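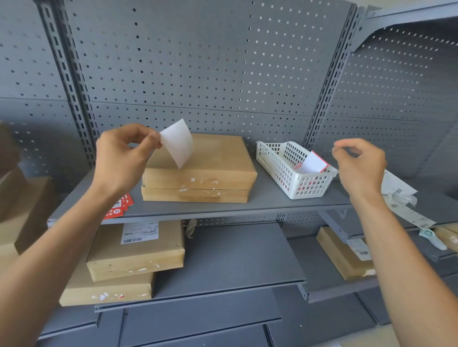

Cartons, seals and a strip of printed labels at a packing shelf.

Ghost seal fault

A ghost seal fault is what you get when an automatic sealing machine looks at a parcel, decides it already has a tamper seal on it and sends it on its way without one. The parcel leaves the building unsealed and the record says everything is fine. You'll also see it called a phantom seal or a false skip, and at Wedden, where I first ran into it, everyone just called them ghosts.

I've kept this entry mostly to the Wedden case, as that's the one I know from the inside (I packed there, then looked after the machines, in that order). Other sites have had much the same trouble with other makes of kit, and if you know one of those well, please add it!

Background

A tamper seal is a printed sticker that goes across a parcel so that opening it leaves a mark. The ones most packers will know are red and white, with a line telling the person at the door to check the packaging is intact before signing and to refuse it if it's damaged. They cost next to nothing, and they settle a lot of arguments about who opened what.

The machine in the Wedden case was an Okafor sealing cell. Parcel comes in on a belt, a camera takes a look from overhead, a small arm with a suction pad peels a seal off the roll and dabs it down, and a roller goes over the top. The looking part was done by a separate program called Kikell, and it had two jobs. It had to find a clear patch for the seal, well away from the barcode, and it had to check whether a seal was there already, so that anything going round twice didn't end up plastered in them. That second check is where the trouble lived.

Cause

Reused cartons, more than anything else. A box on its second or third trip is rarely clean. When an old label is pulled off it takes some of the brown with it and leaves some of itself behind, so you end up with white furry patches and bits of red stuck to the cardboard. To you or me that's a scruffy box. To Kikell, which had been taught on nice new cartons, a patch of white with a scrap of red next to it was a seal. Job done, off you go.

Buppha Chantharasri worked this out by the least glamorous method going. She took a clean box, stuck a torn corner of an old seal on it and ran it through, then did it again with a smaller corner, and again. The machine was still calling it sealed when the scrap was no bigger than her thumbnail. I remember standing there with my tea getting cold, thinking, well, that's that then.

A second cause came up later and took longer to pin down. Grey and dark plastic parcels threw glare back at the camera, and a shiny crease could pass for the white half of a seal. These were far fewer. They mattered, though, as a customer could peel back a plastic flap much more easily than a taped box.
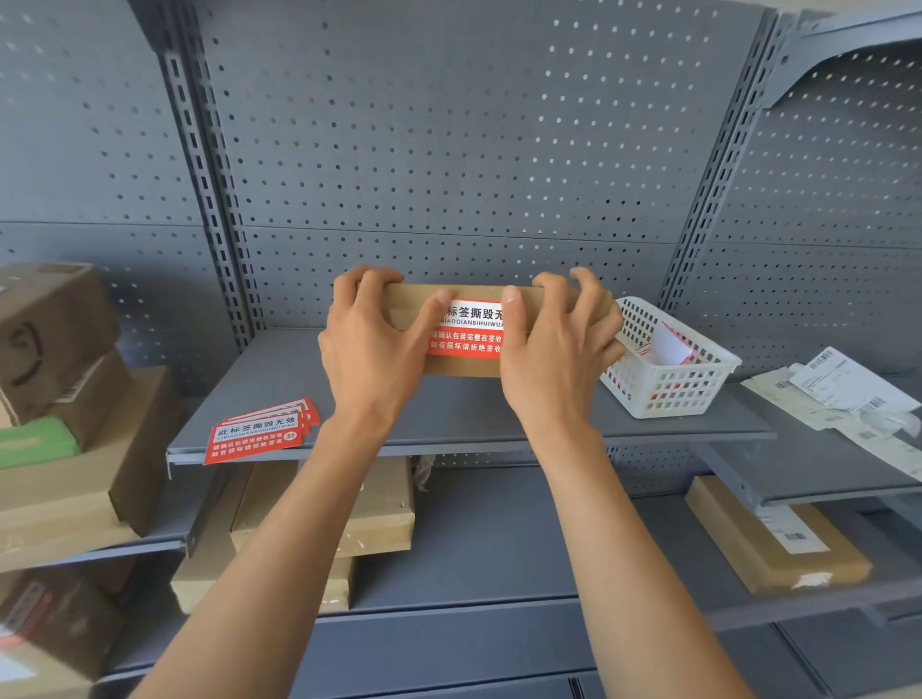 Flat paper parcels were a nuisance in their own way. They bow in the middle, so the suction pad would put the seal down with only its centre touching and leave the ends lifting. Strictly speaking that's a different fault (a lifted seal), and it has its own entry, but the two were muddled together in the early reports and the figures from that spring are hard to untangle.

The Wedden run

The fault came to light on Sunday, May 23, 2021, when Diễm Chu on the returns desk put a note in the log asking why so many parcels were coming back with no seal at all. Going by the cell's own record, each of them had been sealed. She pulled the overhead photos for a handful and could see straight away that what the machine had marked as a seal was an old patch of torn label.

A proper check followed. Over 4 days, 4000 parcels were looked at by hand after coming off the cell, and 245 of them had no seal. That works out at a shade over six in every hundred, and it was far higher on the reused cartons than on new stock. The cell showed no warning for any of them. It wasn't built to – as far as it knew, it was doing well.

The near miss

I'd be leaving out the worst part if I stopped at stickers. During the check, people got into the habit of reaching in at the outfeed end to grab doubtful boxes before they went down the chute. The guard there had a light curtain, but it had been set to ignore anything low and flat, so parcels could pass under it. A forearm resting on a parcel is also low and fairly flat.

Brijesh Sengar had his hand on a carton when the arm came round for the next one. It caught his sleeve and stopped on its own overload limit. He wasn't hurt, but he was very cross, and rightly so. The cell was locked off that afternoon and stayed off until July.

Working by hand in the meantime

With the cell down, sealing went back to the shelves. The method Nhàn Hồ wrote up was short, and it's still the one I'd give a new starter:

Pull off or cover any old label before you reach for a new one.
Keep the seal clear of the barcode.
Lay it down from one end and press it flat with both hands, corners included.
Scan the parcel after sealing, never before.
Keep loose seals in the basket and off the working part of the shelf.
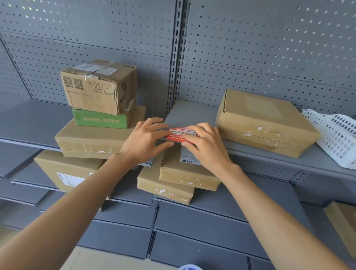 Repair and retest

Two things were changed on the vision side. Kikell was retaught using photos of properly tatty boxes, and it was made to look for the whole outline of a seal before it would skip one. If it could only find part of an outline, it had to put a new seal on. A parcel with two seals looks silly and does no harm at all, so that was an easy trade.

On the safety side, the outfeed got a tunnel guard too long to reach through, and doubtful parcels were kicked out to a side tray where they could be picked up with the arm nowhere near. The light curtain's ignore setting was taken off altogether.

The retest was 1000 reused cartons, picked by Huệ Lò, who chose the nastiest she could find. None came through unsealed. A fair few came through with two.

Similar faults elsewhere

The Pollwood depot reported something close to this, where an old barcode under a new label was being read through a tear and parcels went to the wrong cage. It's usually filed under ghost reads. The cure was much the same, namely cleaning up the carton first, and I gather they still do that part by hand.

See also

Lifted seal
Ghost read
Light curtain muting
Reused carton handling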